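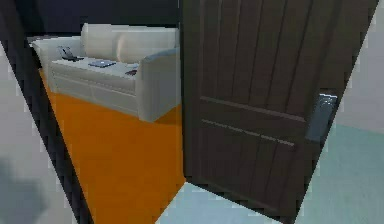

PLERKANENT LEARNS DOORS IN SIMULATION, THEN OPENS REAL ONES IN ULBRIDGE

ULBRIDGE, January. I've been putting off writing this release for a week because every time I sat down to do it, one more set of results came in and I wanted those too. So let me just get it out. Our door-opening method works, it works on doors it never practiced on, and starting today the training code and all of our simulated houses are free for anyone to download.

I'm Nadine Nimri, and I lead the mobile manipulation group at Plerkanent. We're a small lab (six of us, counting me) on the second floor of an old seed warehouse in Ulbridge, and for the past two years we have thought about doors more than is probably healthy.

Why doors?

If you want a robot to be any use in a home, it has to get from one room to the next. Engineers have been working on this for decades, and there are some lovely systems out there, but a lot of them want to know things ahead of time. Where's the hinge? Push or pull? How heavy is it? In a real house you don't get a spec sheet. You get a door that sticks in summer, or one that swings back at you while you're halfway through with your arms full.

That last one is what we cared about most. Getting a latch to release is hard enough, but a half-open door is its own kind of trouble. The robot has to hold the door, see past it, decide whether there's room to fit, and keep moving while the thing it's holding moves too. In our early tests that middle stretch was where nearly everything went wrong.

What we did

Our method is called Gulow. It learns entirely in rendered houses, with rooms, furniture and household clutter, and the virtual robot gets the same kind of view a real one would. We built 263 doors for it. Some are plain slabs, some are planked and dark, some have handles in places no sane carpenter would put them. Wall and floor colors change from room to room too, so the robot meets some truly awful decorating, and I'll take the blame for the orange. There's a reason for it, though! When two floors meet in a sharp line at the threshold, a robot can mistake the line for a step or an edge and freeze up. We wanted it to see plenty of those lines in training and get over it.

The new part, and the part the paper is really about, is something Bianka Hegyi came up with. She calls it starting in the middle. Most training runs begin with a closed door, so the robot spends nearly all its practice time fumbling with the handle and hardly ever gets to the rest. Bianka flipped that around. We drop the virtual robot into the doorway with the door already partly open, at a random angle, with a random amount of spring in the hinge, and let it work out the passage first. Closed doors come in only after it can get through open ones.

"I was tired of watching it fail at step one all day," Bianka told me when I asked her for a quote. "I wanted to watch it fail at something more interesting." I promised I'd print that exactly as she said it.

The second piece comes from Ngọc Trương, who built the part of the system that guesses how a door is going to move. It watches the first little bit of swing, makes a guess about the hinge and the weight, and keeps correcting that guess as the door goes. It doesn't need a force sensor in the wrist, which keeps the hardware cheap.

How it did

We took the trained system, put it on a real wheeled robot with one arm, and ran it on 43 real doors in Ulbridge and in Requena, where our partners are. None of them was copied from the simulation. We didn't tune anything between doors, and we didn't give the robot a map.

It made 147 attempts in all. The full table is in the paper, failures included, and I'd encourage reporters to look at the failures because they're the most fun to read. Glass doors are still bad. Round knobs are so-so. Anything with a strong closer on it is a coin flip, and one door in Requena beat us every single time we tried it. Lever handles on ordinary indoor doors went very well, and once the door was open, the passage through it was the most dependable part of the whole job. I can't tell you how strange it felt to write that sentence after the year we had.

We also ran the same system trained the usual way, starting from closed doors, with the same amount of computer time. It learned the handles a bit sooner and then got stuck at the passage. Begoña Segura, who ran the Requena trials, put it this way: "The old version opened the door and then stood there like it had forgotten why it came in. The new version goes through."

What it doesn't do

Please don't write that we've solved doors. Gulow is slow, slower than you'd be with a bag of groceries in each hand. It doesn't handle locks or keys. It doesn't close the door behind itself yet, a complaint I have heard from everyone on the team with children. And we tested with no one else moving through the doorway, so we aren't making any claims about people and robots sharing one. That's the next study, and it'll be a longer one.

What's available

The download includes the training code, the door models, the rendered rooms with their furniture, and the log from every real attempt. You can use it all for research or teaching without asking us. If you build a door that breaks it, please send it over! Esperanza Valcárcel keeps the collection, and she has a soft spot for the nasty ones.

Visits and interviews

We're glad to show the robot to press at the Ulbridge lab by appointment. Mornings are best, since we run trials in the afternoon and the corridor gets crowded. I can do interviews in English, and Begoña can do them in Spanish from Requena. Rendered stills and the paper are available on request.

Press contact: Esperanza Valcárcel, Plerkanent, Ulbridge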